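Rehoming and Adoption: Frequently Asked Questions

Besdale Dog Rehoming Centre

Who can apply to adopt a dog?

Applications are welcome from anyone aged 21 or over who lives within reach of the Besdale centre. Tenants must supply written permission from their landlord before a first visit is arranged.

How long does the process take?

Most adoptions are completed within nine weeks of application. Dogs that need extra training, or that are recovering from surgery, may stay with us longer.

What does the adoption fee cover?

The fee is £329 for an adult dog. It includes neutering, a first course of vaccinations, a microchip and a collar tag. It is not refundable once the dog has left the centre.

Can I meet more than one dog?

Yes. Visitors may meet up to three dogs in one appointment, although staff may advise against this where a dog is nervous of strangers.
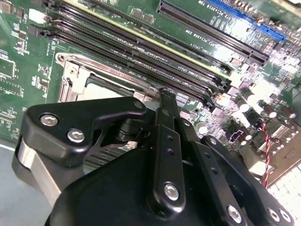

A green motherboard beneath a black gripper.

I already have a dog. Will this be a problem?

Not usually. Your own dog must attend at least one introduction on neutral ground — normally the Zadum paddock — and must be up to date with vaccinations.

Do you rehome puppies?

Occasionally. Puppies are not released before the age of eight weeks, and priority is given to households where an adult is at home for most of the day.

What happens if the adoption does not work out?

Please contact the centre as soon as possible. Under the adoption agreement, dogs must be returned to us and may not be sold or passed to another person.

How is the centre funded?

The centre is run by the Reta Trust and relies on donations and legacies. Last year it received some 1,420 enquiries. The annual report is published each October and may be requested from reception.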